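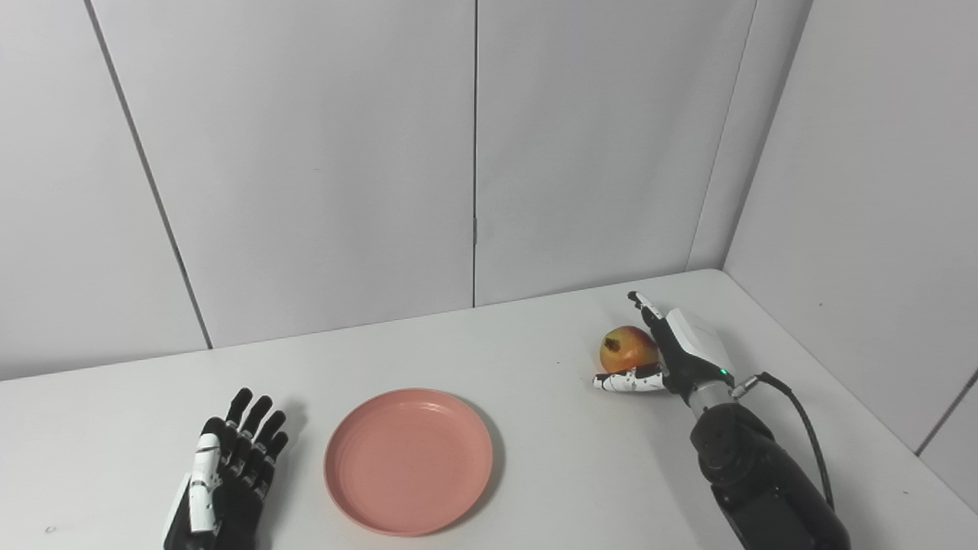
The right hand holds a pomegranate during a teleoperated session at Grodetti. The pink plate is the target.

Grodetti has begun recording manipulation demonstrations on a two-handed robot driven entirely by remote operators, the company said in June. The first release, named Minura, contains 507 demonstrations of a single job: pick up a piece of fruit and set it on a plate.

The operator wears a pair of tracked gloves and a headset showing the view from the robot's head. Finger joint angles are mapped to the robot's hands at 100 Hz. Wrist position is handled by a separate tracker and filtered before it reaches the arms — unfiltered, small tremors showed up as fingertip jitter.

Of the 507 recordings, 487 were kept for training. The rest were dropped for tracking loss or for a grasp that had to be restarted more than twice.

Fruit was picked for its awkward shapes. A pomegranate is rounded and firm, with a crown at one end that can catch a finger. Operators were told to bring the thumb in low and close the fingers second. The idle hand stays open on its own side of the table, and its joint data is logged as well.

New operators get 40 practice runs before their recordings count. Grodetti says most of the early errors come at release, when the glove opens faster than the hand can follow.

A second set, using both hands to pass the fruit across, is planned with the software firm Karagiannis. No date was given.

Comments (3)

drestalness_fan
Is there any force feedback in the gloves? The article doesn't say.

mk_servo
100 Hz on the fingers is fine. I'd want to know the delay end to end.

tablesaw9
We tried the same thing with a joystick. Do not use a joystick.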